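Still Waiting on the Door

Every December somebody asks me when they can buy a machine that does the housework. My answer has been the same for years. Ask it to open a door first.

Doors sound too small to worry about. But a chore is mostly walking from room to room with your hands full, and a machine that can't get past a closed door can't put towels away. 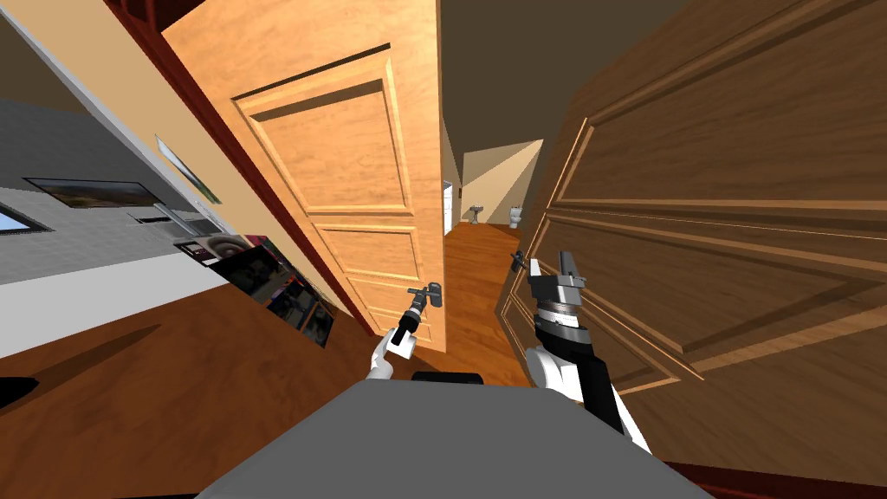
The Kaimal trials, run entirely in simulation, gave the doors 710 attempts. The software finished 151 of them. I think that is a fair score for the field right now, and I don't think it is good enough for a house with people in it.

A lever handle has to be found, gripped and turned, and then the whole body has to move with the door as it swings. People do this without looking.

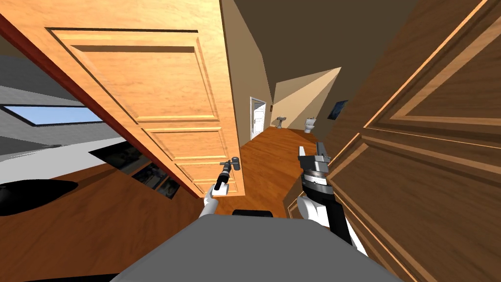
What the shop floor gets right

The packing plant in Radthorpe automated two jobs and left the rest alone. Nothing there has a latch on it. The parts arrive in the same spot all day, and the floor is flat and clear.

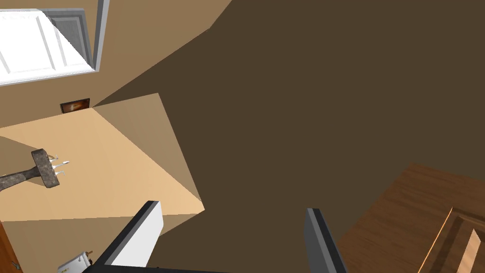 A home is never set up that way. I would rather see builders put in doors that machines can handle - push plates, sliding panels - than wait another decade for better hands. Landurard already sells a sliding panel for clinics, and it costs almost the same as a hinged one.
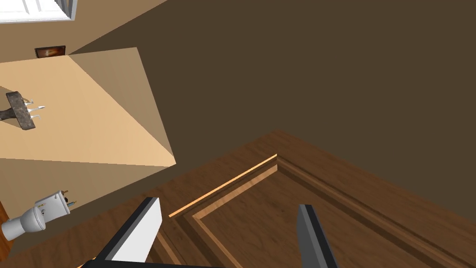 Open gripper in front of a wood panel, simulation view.

Until then I'll carry my own laundry.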